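Medar 2 bench arm kit

Flekberg small-workshop range
Kit, self-assembly. Arm, wrist, parallel gripper, controller board and cable set.

The Medar 2 is a bench arm for people building at home or in a shared workshop. It is supplied as machined links, joint housings and a bag of fixings, and goes together with hex keys and a small torque driver. No welding, turning or milling is needed. The base plate has four slotted holes and will clamp or bolt to any flat top at least 18 mm thick.

The arm was drawn up by Iason Panagiotou at the Ustari shared workshop, where the first units were put together on a corner bench. Flekberg took over production in September and has since changed the wrist bearing and the cable clips. The link lengths are the same, so older Ustari drawings still apply.

Specification

Reach, base axis to fingertip: 700 mm
Maximum finger opening: 80 mm
Controller memory: 2000 stored positions
Finish: black
Gripper: parallel, two fingers, flat mounting plate
Wrist cabling: external, clipped
Supply: 24 V DC, not included

Reach is measured with the arm straight out and the gripper level. With the fingers pointing down the usable reach is shorter and depends on the height of the base above the work. For most tabletop jobs we suggest mounting the base slightly higher than the work surface.

Setting up for pick and place

Side mounting suits shallow work such as trays, basins and shelves with something overhead. The forearm comes in low and the wrist turns the gripper down over the part, so the upper links stay clear of whatever hangs above. Teach the approach point first, then the grip point, then a lift point directly over it. Leave the speed at the lowest setting until the full path has been run with the fingers open and again with a part in them.

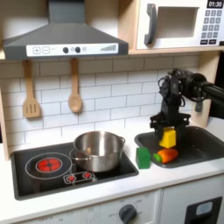
Medar 2 at a play kitchen. Yellow block in the fingers, over the sink.

Household and toy items make good first parts. Flat-sided blocks seat squarely between the fingers and show up a misaligned grip straight away. Tapered or rounded parts are harder and should wait until the finger faces have been set parallel. Use the feeler gauge in the kit for this -- a gap at the tips means the mounting plate has gone on skewed. Slacken its screws, close the fingers on the gauge and tighten in a cross pattern.

Polished metal can upset depth cameras. If you are adding one, keep shiny pans and tins out of its view during calibration or cover them with a matt cloth.

Fitting notes

Leave a service loop in the cables at the wrist. A loop pulled tight will hold the last joint short of its end stop and the controller will report a homing error.

Do not use threadlock on the finger screws. They go into brass inserts, which turn in the plate if forced.

The Antunes driver board can be used in place of the supplied controller. It needs the longer ribbon cable, sold separately, and does not store positions on board.

In the box

Arm links and joint housings, gripper, base plate, controller, cable set, feeler gauge, fixings and printed assembly guide. Clamps and tools are not supplied.

Spares

Finger pairs, cable clips and wrist bearings are kept in stock. Please quote the revision letter stamped under the base plate when ordering -- bearings for revisions A and B are not interchangeable.

Page revised April 7, 2022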